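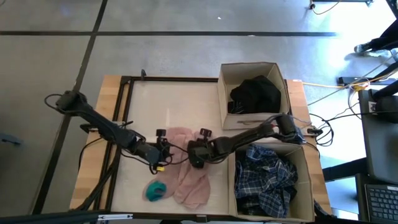
靴下とTシャツの仕分け 箱を使った洗濯物のたたみ方

洗濯物の山、見るだけでため息が出ますよね。でもこの方法に変えてから、わが家ではたたむ時間がちょっと楽しみになりました!使うのは段ボール箱と、広めのテーブルだけ。特別な収納グッズはいりません。

もともとは、デンマークの片づけ好き、Villads Nørgaardさんのブログで読んだやり方です。原文では箱を床に置くのですが、腰がつらいので、うちではテーブルの右側に寄せています。左利きの方は逆にしてください。

用意するもの
・段ボール箱 2個(ふたが開いたままになるもの)
・白っぽい作業面(テーブルの天板でも、シーツを敷いても)
・小さめのかご(片方だけの靴下用)

箱はClisauの無地のものを、2個969円で買いました。スーパーでもらえる箱で十分です。ただ、底がふにゃっとしていると重い衣類で抜けるので、底だけはガムテープを十字に貼っておきます。

手順1 黒い服だけ先に抜く
まず、黒い服と黒っぽい服を全部ひとつめの箱へ。たたまなくて大丈夫、どんどん放り込みます。黒は重なると境目が見えなくて、袖を探すだけで疲れてしまうんです。先に山から消えてくれると、残りの色がぱっと見えてきて、ここで一気にやる気が出ます。

濃紺は迷うところですが、私は黒の箱に入れません。明るいところで広げると黒とはけっこう違うし、紺のTシャツと黒のTシャツを同じ引き出しにしまうと、朝に必ず間違えます(何度やったことか!)。

手順2 大きい布を広げる
次は大きいものから。作業面に一枚だけ置いて、真ん中から外へ、手のひらでなでるように広げます。
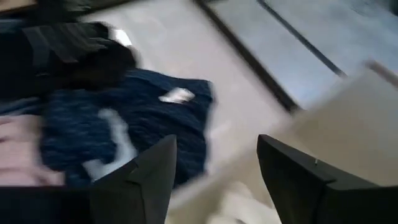
しわは完璧に取らなくてかまいません。肩の線と裾がだいたい見えたら、もうたたみ始めていい合図です。左右を内側に折って、幅は引き出しの仕切りに合わせます。うちはRendirwoodの引き出しで仕切りが13センチなので、それより気持ち細めに。最後に下から三つ折りにすれば、ちゃんと立ちます。立てて入れると上から全部見えるので、ぜひ試してみてください。

手順3 薄い布は最後に、ふんわり
ストールやストッキングのような薄手のものは、引っぱると余計によれます。端を二か所つまんで軽く持ち上げ、自分の重さで落ちるのを待つのがコツ。つるつる滑る素材なら、無理に四角くしないで、ゆるく巻いてしまうほうがきれいに収まります。爪が引っかかりやすい季節(わが家だと11月ごろから)は、ハンドクリームを塗って少し置いてから触ると安心です。

手順4 靴下は丸めない
靴下を丸めて片方の口に押し込むやり方、私も長年やっていました。でもゴムが伸びるんですよね。二枚をぴったり重ねて、かかとを折り込み、つま先から半分にするだけでいいんです。子ども用の小さな靴下なら、二つ折りで終わり。相方が見つからない靴下は探し回らず、かごへ入れてそのまま次に進みます。 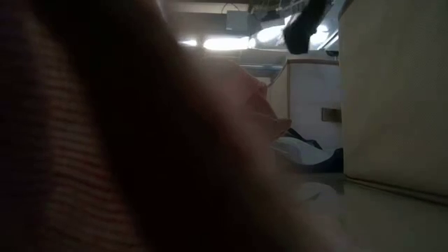 手順5 箱ごと運ぶ
たたんだものはふたつめの箱に、しまう場所の順で入れていきます。先にしまうものが上、あとのものが下。廊下を歩きながら出していけるので、往復がぐっと減りました。黒い服の箱はここで初めてたたみます。手が慣れているから、びっくりするほど早いですよ。

時間の目安
私の場合、家族四人分の60枚以上で、映画を半分見るくらいの時間です。急ぐ日は手順1と2まで。残りは箱に入れたまま翌日に回しても、山に戻るわけではないので気が楽です。

よくあるつまずき
・箱がいっぱいになる → 黒い服が多い家は、上の服と下の服で箱を分けてみてください。
・布に毛玉がつく → Skokiaの目の細かい洗濯ネットに替えたら、かなり減りました。
・静電気でくっつく → たたむ前に手を軽く湿らせます。作業面はぬらさないように。

次の記事では、Egilssonの浅いケースを使ったハンカチのしまい方を書きます。かごにたまった片方だけの靴下の使い道も、そこで一緒に紹介しますね。

2024-07-20 更新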